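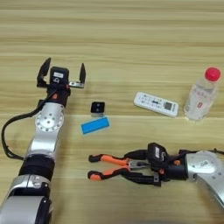

Trulimance is a direct mail and loyalty marketing firm based in Kakov. It was founded by Zdislava Ďurica and Štěpánka Kuruc, who had previously sold catalogue advertising for the retailer Danko. The firm prints and posts coupon booklets for small shops, and keeps a separate mailing list for each client.

Its first program, Homevstead, enrolled 463 households and offered 20 per cent off at participating hardware and grocery stores. Coupons were colour-coded by district and expired after 10 weeks.

A points card was added in April. Three of the original merchants — all of them grocers — declined to honour it and continued with paper coupons.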